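Tveit opens second kitchenware reuse room in Prundora

5 Sep 2023

Tveit, the household goods reuse shop, opened its second kitchenware room in Prundora this morning. The new room is on the ground floor of the former Bravwood furniture showroom, next to the bus stop on the market side of the building.

It takes only kitchen and table items: bowls, plates, mugs, serving dishes, drying racks, plate stands, baking pans and flatware. Clothing, books and small appliances still go to the older shop on the hill.

The first day's stock was 505 items, most of it moved down from the older shop, where the kitchen shelves had been overfull for most of the year. Bowls made up the largest share. Tveit says it has more single bowls than it can sell, mainly pieces left over from broken sets, and they will be priced at $2 each through the end of December. Complete sets are priced separately and kept on the wall shelves to the right of the door.

Donations are accepted during opening hours at the side entrance. Items should be clean and free of cracks. Small chips on the underside of a plate or bowl are acceptable, but chips on the rim are not. Wire stands and racks are taken if they stand level and have no rust where they would touch food. Nonstick pans with worn coatings will be turned away, along with plastic containers that have lost their lids.

Everything that comes in goes to a sorting table first. Bowls and plates are set up in stands there so both the inside and the back can be looked over before a price sticker goes on. Anything that doesn't pass is offered back to the donor or sent to the ceramics bin, which is collected by Gukero, a local tile maker.

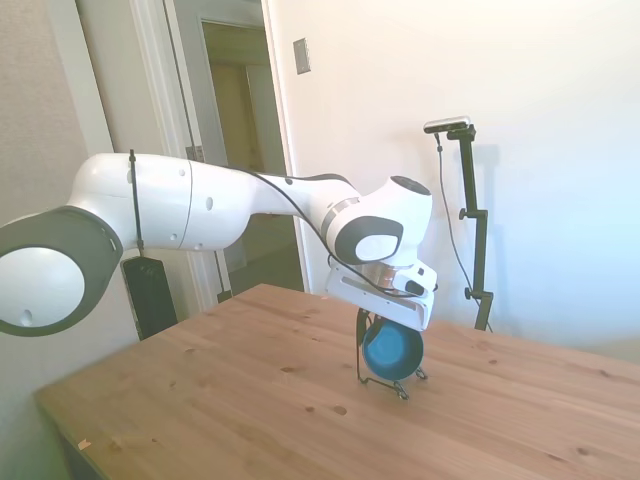
A blue bowl in a black wire stand on the light wooden table.

The wire stands themselves have turned out to be popular. Tveit sold 38 of them at the older shop over the summer and will keep a shelf for them in Prundora, near the register. They come in several sizes, and buyers are asked to bring the plate or bowl they want to display, or at least its measurements, as stands can't be exchanged once they leave the shop.

The room is open Tuesday through Saturday. Doors open at 10 a.m. and close at 5 p.m., with donations ending half an hour earlier. Parking behind the building is shared with the pharmacy and limited to one hour.

Wrapping paper is free, but shoppers should bring their own bags or boxes. Large orders, such as plates for a wedding or a community supper, can be set aside for a week with a deposit. Requests for these have to be made in person.

The older shop keeps its current hours. Its kitchen shelves will be cleared by the end of the month, and the space will go to bedding and curtains.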